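From: Bohdana Kravchuk
To: Nellbridge Allotments and Gardens list
Date: 2025-08-17
Subject: Re: Sweet peas going over already?

Yaroslav Moroz wrote:
> Mine were glorious until the middle of July and now they are all
> brown at the bottom with hardly a flower to be had. I water every
> evening. Is it worth feeding them or should I pull the lot and put
> something else in? Also, does anyone save their own seed?

Dear Yaroslav, and everyone,

I'm so sorry about your sweet peas, and please don't think you've done anything dreadful! Mine on the Cokley Road side have gone much the same way. They do hate a hot spell, and once they've set a few pods they seem to decide their work is finished. I'd give them one good soak at the root in the morning (a proper canful each, not a sprinkle), take off every pod you can find, and wait a week. If there's no new green at the top by then, I'd let them go without feeling guilty.

Antonina Semeniuk cuts hers right down to knee height and feeds them with tomato food, and she had a second lot of flowers last year – small ones on short stems, but they smelled lovely. I've never had the nerve.

I've been thinking about supports for next year too, as my netting came down twice and I spent half of July untangling it. I've started putting sticks by at home.
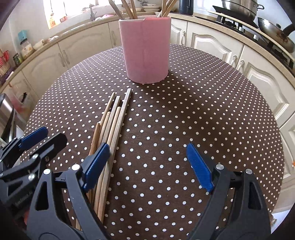
Sticks on the kitchen table, with more in the pink holder.

Now, seed. Yes, I do save it, and I'd encourage you to try. Leave the pods on one good plant until they're the colour of weak tea and rattle a little, then pick them before they twist open and fling the lot into the path. I dry mine in a paper bag on the landing and write the name on straight away, having once grown a whole row of what I swore was the dark maroon and got pale pink. I had 163 seeds last year and I'm happy to share whatever I get this time.

Roksolana, have you still got my long-handled trowel? No hurry at all.

All good wishes,
Bohdana
Plot 45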